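Search the list archive Go Advanced

July
Posted by Bindu Poduval, 11.40 pm

Re: what do we serve it all on??

Quick one, on my phone, sorry for typos. Replying to the hire question first then the rest.

> Have had the quote back from Stevier for crockery. They want a deposit
> of 300 and that's before delivery. Can we not just use paper plates like
> last time? Also does anyone know if Narkomard still do the loan boxes,
> and who is washing up. Need an answer before I ring them back.

No to paper. Last time the curry went straight through and half the hall had it down their fronts. Also the bins. We paid extra for the bins.

Narkomard do still lend, I rang at lunch. Plates and bowls, no cutlery. You pay only for breakages. They come in crates of 14 which is a daft number but there we are. We've got 80 coming so six crates and a few over, fine, spares.

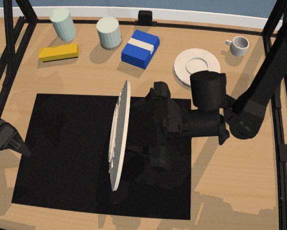 Cutlery we can do ourselves. Everyone on the list brings a handful from home, tie a bit of coloured wool round each so it gets back to the right kitchen. Worked at the Darnard supper, I only lost one teaspoon.

Washing up. The hall sink is tiny and the hot tap takes an age. So:

1. Scrape at the table, not at the sink. Buckets by the door.

2. Two bowls, one soapy, one rinse. Change the rinse water more than you think you need to.

3. Dry and stack staright back in the crates, rims level. Big plates at the bottom. Don't leave wet ones overnight, they charge if they come back grubby.

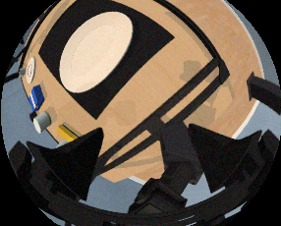 4. Check for chips as you go and put any bad ones to one side. Tell me, don't hide them. I'd sooner pay for it than have the argument.

Food, breifly. Mr Orbán's lot are doing the two big stews, one with meat one without, and bread. I'm on rice and dal. Still want salads and somebody for puddings, nothing that needs a fridge please as there's only the little one. Label anything with nuts.

Money. We have 1,928 in the pot after the raffle. So yes we could pay Stevier, but I'd much rather it went on the roof fund, and that deposit would sit with them for weeks.

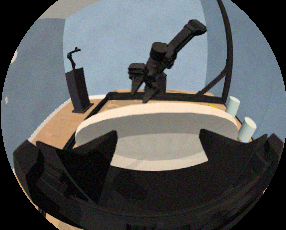 Plain white oval, thick rim.

If you can fetch crates in a car with a proper boot, shout. Two trips otherwise and my back's not up to it. Will ring Narkomard in the morning once I've heard from at least a couple of you.

Off to bed
Bindu

Contact the list owner | Copyright remains with each poster | Back to top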